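How to budget for a set of hand-held grippers

Last revised Oct 4, 2019

Scope

These notes cover the purchase of hand-held gripper tools for recording household handling tasks: folding, picking up, passing, putting away. They assume that you already have a robot arm, or have one on order, and that the hand-held tools will be used to collect the demonstrations it learns from. Arm selection, floor loading and guarding are dealt with in the Elunwood planning sheets and are left out.

All sums are in pounds and exclude VAT. The worked figures come from our own order, placed through Medanier in March.

Step 1. Write the task list before asking for prices

List the objects, not the rooms. A quotation that says "suitable for domestic use" tells you nothing about finger opening, pad material or closing force. For each object, note:

- the thinnest and the thickest part that will be gripped
- whether it is rigid, soft or both
- what it will be resting on
- what else is likely to be lying against it

The last item is often skipped, and it has a direct effect on cost. Cloth on a hard table is a simple case. Cloth on upholstery, with something smooth and rigid under it, needs a fingertip that can take hold of the fabric without pushing the other item about. If your list includes such cases, say so in the enquiry and ask the supplier which pads they would fit.

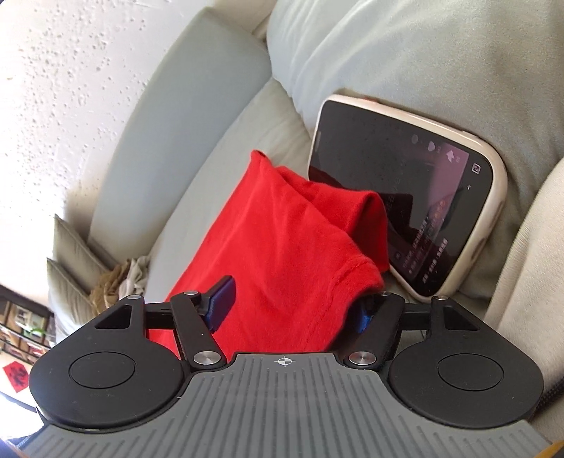 Textured blue fingertip pads at a red cloth, with a phone partly covered beside them.

Step 2. Decide how many tools work at once

One tool per operator is the usual starting point. Two tools at the same item are needed for anything that has to be held in one place and worked on in another, and most cloth tasks fall into this group sooner or later. Budget for pairs if more than a third of your task list is cloth.

Working in pairs changes more than the tool count. Allow for:

- a second charging position
- a second set of storage cards, labelled to match the tool
- a check that both clocks can be set from one source
- longer sessions, as each take has to be reset by hand

Ask whether the tools on offer can be synchronised as supplied. In one quotation we received, this was a separate licence, listed on the second page under "options". Ask also whether the price is for the mechanism alone or includes the camera module, handle and mount. The three may be sold as separate lines, and a low headline price usually means that they are.

Step 3. Separate wear parts from the tool

Treat the following as consumables and put them on their own line:

- fingertip pads
- pivot pins and their caps
- straps and other soft fixings
- lens covers

Pads are the main item. Rough fabric and zips shorten their life, and a worn pad produces recordings in which the operator grips harder than the robot will be able to. Our allowance is five pairs of pads per tool for the first year. Heledd Skyrme, who keeps our parts register, sets the reorder point at two pairs left in the drawer and will not release a tool with mismatched pads.

Get the price of pads in writing for the whole period of the project. If the supplier will only quote for a single year, add 10 per cent to the second.

Step 4. Cost the place as well as the equipment

Ordinary furnished rooms give more useful material than a bare bench, but they take up time. Check these points before you agree a hire period or borrow a room:

Daylight. A large window on one side gives strong contrast across the seat of a sofa and changes through the day. Either budget for blinds or plan sessions by the hour.

Glass and other shiny surfaces. Glass side tables and framed prints behind glass may show reflections of the operator. Decide at planning stage whether they stay in. Moving them halfway through a project means the earlier and later recordings no longer match.

Space for two tools. The operators approach from different sides, and a camera module adds to the length that has to clear the furniture. Measure with the module fitted. 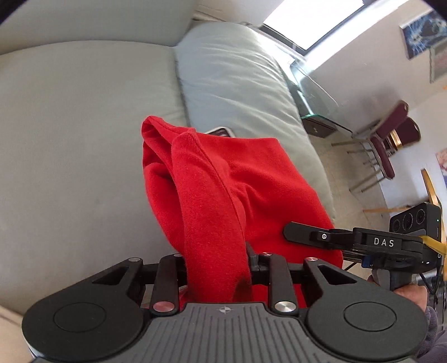 Step 5. Build the budget

Use one line for each heading and do not merge them, even where a single supplier covers several:

1. Tools, with camera module, handle and mount
2. Licences, including synchronisation
3. Wear parts for the first year
4. Storage and charging
5. Room hire or setting-up time
6. Operator hours
7. Contingency

Our wear parts line came to £719. It was the line most often questioned in review, and the only one we overspent. The shortfall was in straps, which we had counted under line 1 and then ordered again in small lots at a poor price.

For line 6, take the number of takes in your task list and time a short trial before multiplying. We planned on three minutes per take for cloth, including the reset. The trial gave seven. Rigid objects came in close to plan.

Contingency should be set against lines 3, 5 and 6 only. Lines 1 and 2 are fixed by quotation, and adding a margin there hides the real risk from whoever signs it off.

Step 6. Compare quotations on the same basis

Send every supplier the same task list and the same table to fill in. We sent ours to Gritetum and Pintér as well as Medanier, and each reply needed at least one question back before the totals could be set side by side. The usual gaps are:

- delivery and import charges
- whether calibration targets are supplied or must be printed
- turnaround for repair, and whether a loan tool is offered
- who owns the file format, and whether it can be read without the supplier's software

Do not score a missing answer as zero cost. Enter your own estimate, mark it as such, and ask again.

Where two quotations are close, prefer the one with the shorter repair turnaround. A pair with one tool away for repair is a single tool, and the cloth part of the task list stops until it comes back.

Step 7. Order in two stages

Buy one pair and a full set of wear parts first. Run the trial described under step 5 in the room you intend to use. Place the second order once the trial figures have replaced the estimates on lines 3 and 6, and ask the supplier beforehand to hold the unit price between the two. Medanier held theirs for 60 days, which was enough for the trial but left little time for approval.

Keep the first quotation, the trial sheet and the revised budget together in the parts register, filed under the order number of the first pair.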